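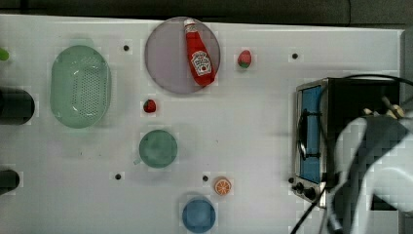

A ketchup bottle on a plate, with a toy strawberry beside it.

The owner of Rallico, a toy store two blocks up from the river in Flallum, was still cutting open boxes when I came by a little after eight in the morning, and she waved me over to a stool behind the register without putting down the knife. She has run the place for nineteen years, and if you grew up in town there is a fair chance your first play kitchen came off her shelves.

"People think the electronic stuff must have pushed all this out," she told me, nodding toward the wall of little pots and pans. "But I sold 147 play food sets last September – and that's a slow month for me! Kids want to make you lunch. They wanted to in my mother's day and they want to now."

Her mother, as it happens, is the reason for the store. She sewed felt vegetables at the kitchen table and sold them at the Karketti street fair, and the daughter minded the cash box and ate too much fried dough. "She made a pea pod with a zipper," she said, smiling. "I must have opened and closed that thing a thousand times. I still have it somewhere, and the zipper still sticks."

We got to talking about what lasts and what doesn't, and she had plenty to say, most of it while pricing stickers. Anything a child has seen a grown-up use will get played with for years, she thinks, while the fancy cakes with the removable candles get a week or two. She buys a good part of her stock from Antwi, a small wholesaler that still takes orders over the phone, and she likes that she can call and complain when a lid doesn't fit.

"I had a grandfather in here who bought a whole set of dishes for himself," she said. "He told me his granddaughter kept serving him on a book, and he was tired of it. I gave him the cups for free."

Rent went up to $1796 in the spring, from $775 when she first signed, and she has thought about moving to a smaller spot near the library. So far she has stayed put. The window seat is too good, she says, and the morning light comes right in on the dollhouses.

By then there were two strollers at the door, and she went to let them in.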